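Toy basket

A toy basket is an open container used in the home for keeping small toys together and for carrying them from one room to another. It has no lid and is usually low enough for a child to reach the bottom. The term covers woven, wire, fabric and plastic baskets. Larger lidded containers are normally called toy boxes or toy chests, and are treated separately.

Baskets of moulded plastic are among the commonest. Many are rectangular, with rounded corners, a thickened rim and walls pierced by rows of small holes. A slot near the top of each short wall serves as a handle. White and pale grey are the usual colours. A small basket holding two or three soft toys can be lifted by a young child and set down on a bed or a rug while it is filled or emptied.
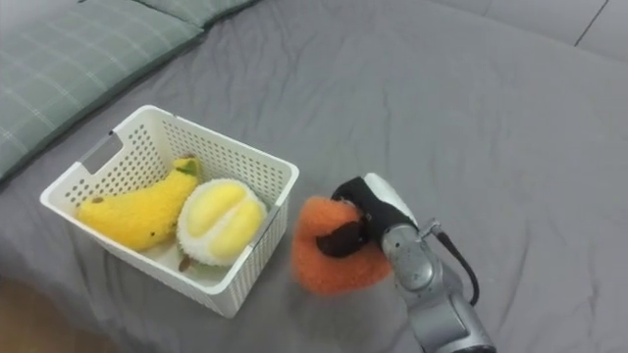
Vol. 16, page 193

Contents

Soft toys are the most frequent contents, particularly those too small to sit on a shelf. Plush fruit is a common group. It is made in fuzzy or looped fabric stuffed with polyester fibre, with details such as stems, leaves and spots stitched on or cut from felt. Strawberries, bananas and pears are often sold, and the durian is found as well, generally shown opened so that the pale yellow flesh can be seen inside the rind. Sizes bear little relation to those of real fruit. A strawberry may be the tallest toy in the basket, and is often stood upright with its leaf cap above the rim while flatter pieces are laid at its foot.

Hard toys with many parts, such as building bricks and jigsaw puzzles, are less suited to pierced baskets, as small pieces can work through the holes or lodge in them.

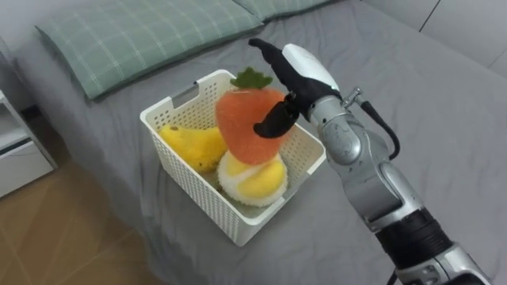
Use in the bedroom

In bedrooms the basket is kept on a shelf, under the bed or at the bed's foot. It is often put on the bed itself during tidying, where toys can be sorted without stooping. Kavitha Naidu, in her handbook Rooms for Small Children, recommends placing it near the pillows and working from the head of the bed towards the foot. Balakrishnan Murthy prefers the floor, and notes that a full basket on a soft mattress tips easily when someone sits beside it.

A rigid base leaves creases in a fitted sheet, and these are smoothed out once the basket has been taken away. Baskets that have stood outdoors or in a bathroom should be wiped underneath first.

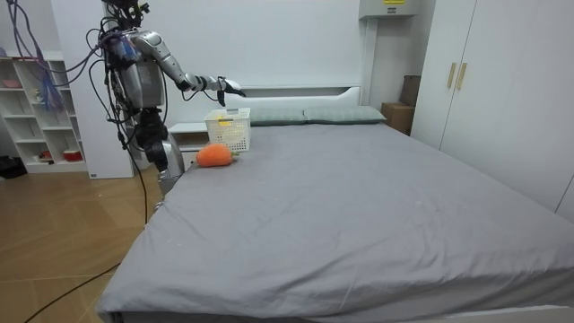
Cleaning

Plastic baskets are washed in warm water with a little washing-up liquid. Dust gathers along the edges of the holes and is loosened with a soft brush. The basket is then left upside down to drain. Plush toys are cleaned according to the label and returned when fully dry.

See also

Bed linen
Laundry basket
Plush toy
Toy box

Further reading

Naidu, Kavitha. Rooms for Small Children. Donum, pages 81 to 88.
Murthy, Balakrishnan. "Where the Toys Go". Nadum Household Papers, May issue.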